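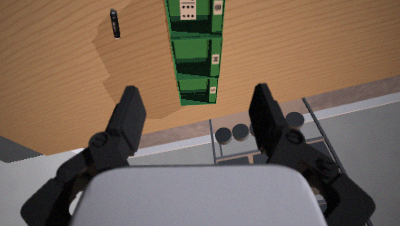
Mutua Rashidi
11/07/2024

My building has a shared laundry room and, as of this week, an app for the shared laundry room. The app is called Zetance. The old system was a quarter. A thread.

To wash a pair of socks I now need an account, a verified phone number, a verified email, and a "laundry nickname." Mutua was taken. I would like to meet the other Mutua.

I am Mutua77. I have been a grown man for a long time and I am Mutua77.

You can't pay per load. You buy credits. A wash costs 135 credits. Credits come in packs of 100. I have a degree and I stood there next to the dryer doing long division on the back of a dryer sheet box.

If you're wondering, yes, leftover credits expire. They expire in March. All of them, in March, whenever you bought them, like some kind of tax holiday for people who hate socks.

The laundry room is in the basement. The basement has no signal. The app needs signal. So you load the machine, walk up to the lobby, press Start, and walk back down to find out whether you pressed Start.

I have now seen most of my neighbors standing in the lobby holding their phones up toward the mailboxes. We nod. It's the closest this building has ever been to a community.

There's also a guy from the fourth floor who discovered you get one bar if you stand on the utility sink. He's not wrong. I'm only saying I saw his shoes in the place where I rinse my delicates.

(I don't have delicates. I have one sweater.)

The app sends a notification when your load is done. Great feature, I was looking forward to it. Mine came at 4 in the morning. I had washed the load at dinner time. It said "Your clothes miss you!"

Then it asked me to rate the wash. Out of five stars. I gave it four, and it wanted to know what it could have done better, and I found myself typing a real answer about the spin cycle. I'm part of the problem.

I wrote to the management company, Pranomberg, to ask if we could keep one coin machine for the people who don't have smartphones. Mrs. down the hall is in her eighties and has a phone with a cord on it.

Pranomberg wrote back and said this was a wonderful suggestion and that residents without smartphones could submit it through the app.

My ticket number is 2771. I asked what ticket they're on now. They said tickets are not handled in numerical order. I asked what the number was for. They said it was my ticket number.

So for now I do Mrs. down the hall's laundry on my account. She pays me in quarters. I have a coffee can full of quarters and no place left on earth to spend them.

She also wants to know why her towels come out "tired." I told her the machines have three settings now: Eco, Eco Plus and Janance. I don't know what Janance is. The help page says it's "our signature cycle." It takes 2 hours and the clothes come out the same but warmer.

Tried the laundromat on the corner, Hegazy. Coin machines, a gumball dispenser, a TV bolted near the ceiling playing a courtroom show to a row of plastic chairs. I put in my quarters and the machine started. Just started! Right there in front of me!

I nearly cried by the gumballs. The lady at the counter asked if I was okay and I told her I used to live like this.

She said they're getting an app in the spring.

Update for those asking: yes, you can turn off the notifications. Settings, then Preferences, then Laundry Life, then scroll past the referral offer. It'll ask if you're sure. Then it sends you a notification that they're off.

Second update: several of you have told me to wash things in the bathtub. I tried it with the one sweater. It is now a sweater for a much smaller man and it's hanging off my shower rod taking up the whole bathroom.

Third update: found the other Mutua. Third floor, moved in last month, very nice. He's been getting my 4 a.m. notifications too. He says he gave my wash two stars.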